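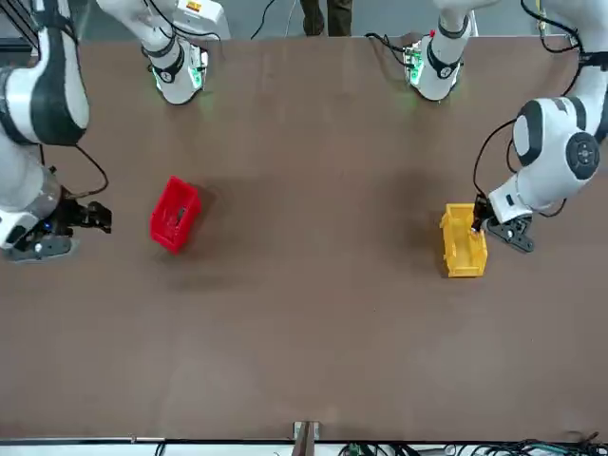

Right, I've been promising a thread on small plastic baskets since before the move to Narkstead, and the kettle's on, so settle in. This is about how two little baskets on a big bare table finally got me sorting the stuff I'd been stepping over all winter.

1/ Start with the table. A proper large one, and clear it completely, even if that means the mess lives on the floor for an afternoon (mine did, and I tripped over it twice). I used to sort in a corner of a crowded bench and all I ever did was shuffle one pile into another.

2/ A plain matte brown top is my favourite colour to work on, by the way. Anything glossy and I lose the clear buttons and the little screws in the glare. My mum swore by an old grey blanket for the same job.

3/ Two baskets. I know, I know, the shops would love to sell you 15 of them in a matching set! I did buy the set once. I spent the whole evening deciding which basket was for string.

4/ One basket is for things that have a home already, the other is for things that need one. If I can't decide while it's in my hand it goes in the second one and I keep moving. No reading old letters. (I read one old letter.)

5/ Keep them small. A small basket fills up and then you have to get up and empty it, and I find the little walk does me good. With a big tub I just keep tossing things in until it weighs as much as the dog.

6/ Afia Asamoah put me on to standing up for it, and she was right, my back is much happier. Decent shoes too if your floor is hard like ours. Slippers are fine for the first hour and then you'll know about it.

7/ Put the baskets in the middle where you can reach them from either side. Mirsad Babić and I did the whole hobby cupboard that way in August, him on one side and me on the other, and we got through it in an afternoon with 5 cups of tea between us.

8/ A few of you have asked about washing them. Warm water, a drop of dish soap, an old toothbrush for the corners, then upside down on the rack. I've never had any luck with the dishwasher, one of mine came out shaped like a hat.

9/ Next up is the drawer under the phone, which has at least one key in it from the old place at Skolport. If anyone has a good system for odd keys, I'm all ears, pop it in the replies and I'll read them over breakfast.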